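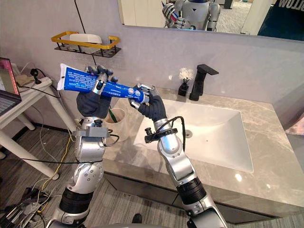

4.2 Pairing a second controller

The Olonis console accepts up to 4 controllers. The first is paired at the factory; any other has to be added by hand. Firmware 28 or later is needed.

1. Switch on the console and wait for the home menu.
2. Open Settings, then Controllers, then Add.
3. Hold the pairing button on the new controller until the light blinks.
4. Select the controller when its name comes up in the list. Pristov pads show as "PR" followed by a serial number.
5. Press any face button to confirm the player number.

Note: Player numbers are kept after a restart - they are lost if the console is reset.

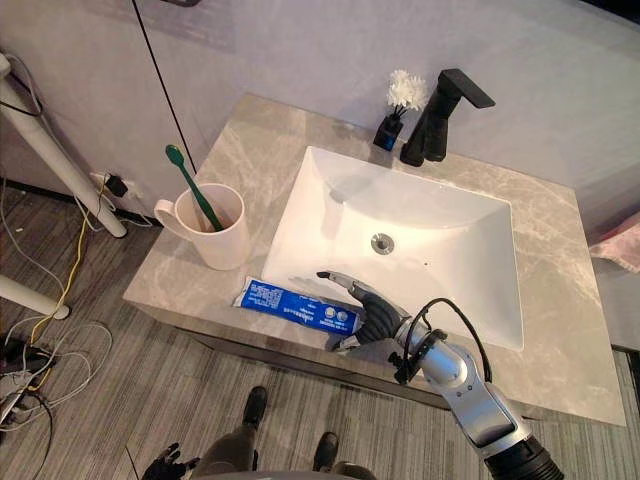 If the list stays empty, move the controller closer and repeat from step 3. Error 915 means that the slot is already taken. Remove the old entry under Controllers, then Forget, and pair again.

Caution: Do not switch off the console while a controller is being updated. The pad may stop responding and will then need the recovery procedure in 7.1.

Wired pads made by Zumitz need no pairing. Plug them in before starting a game.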